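Bench Notes: keeping the kitting cell happy
6/12/24

Several of you at the Eltholm open evening asked how much fuss the two-arm kitting cell takes to keep running, and I promised I'd write something up for the newsletter. So I've been scribbling on the back of parts lists all week, and now you get the tidied version (sort of tidied).

The short answer is that the arms themselves are easy. They want a warm-up, a wipe-down and a look at the cables, and they mostly get on with it. What takes the time is everything they touch. If a bin creeps over by the width of a pencil, the gripper comes down in the wrong spot and you spend the next hour blaming the software. I did that twice before I learned to check the bins first!

My morning goes like this. I power up, send both arms home, and then open and close the grippers a few times with nothing in them while I listen. A dry click on closing usually means grit in the jaw. I brush it out with an old toothbrush and a little alcohol – no oil, please, it picks up lint and then you have a worse problem than you started with. After that I run my thumb over the inside faces of the fingers. The ribs do the gripping, and when they feel smooth at the tips it's time for a new pair. We swapped the last set after 200 hours on the log, which was probably a bit late, judging by how many parts had been slipping.

Then cables. I move each arm slowly through its whole reach with one hand near the stop button and watch where the slack goes. If a loop hangs low enough to brush a bin, it gets a new tie before anything else happens. The folks at our Nollville shop lost most of an afternoon to one snagged cable, and I would love not to repeat that.

Wrist cameras next. Lens cloth, then a quick look at the picture on the monitor to make sure it's sharp at gripping distance. We had a mystery in the fall where the left arm kept missing by a hair, and it was one loose mounting screw. One! I put a dab of paint across the screw heads now so I can tell at a glance if they've turned.

The parts need looking after too. The solenoids have numbers written on the frames in marker, which sounds very low-tech next to everything else on the table, but it means that when one keeps getting dropped I can say which one in the log. The wires on them are the real nuisance. They love to knot themselves together, and a pick that should bring up one solenoid brings up a little family. I untangle them by hand between runs and try to lay the connectors out to the side. The red round boards are much better behaved, though I still check that the terminal blocks are seated before they go back in.

Last thing, fresh paper in the steel tray. Bare steel throws glare right into the cameras, and Crichton (our sister shop, for the newer readers) put us on to the paper trick. It costs next to nothing and we change it whenever it gets grubby.

The whole routine takes me 32 minutes if the coffee's already made. I've put the checklist on the shared drive under Gistholm, and if you use it on your own cell, do write back and tell me what I've left out.

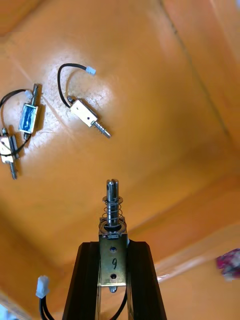
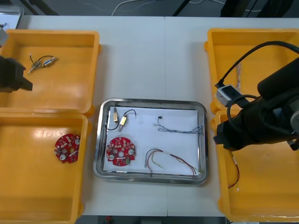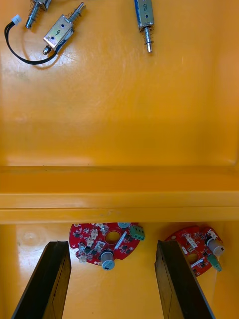 Parts and bins at the kitting cell, with the grippers over them.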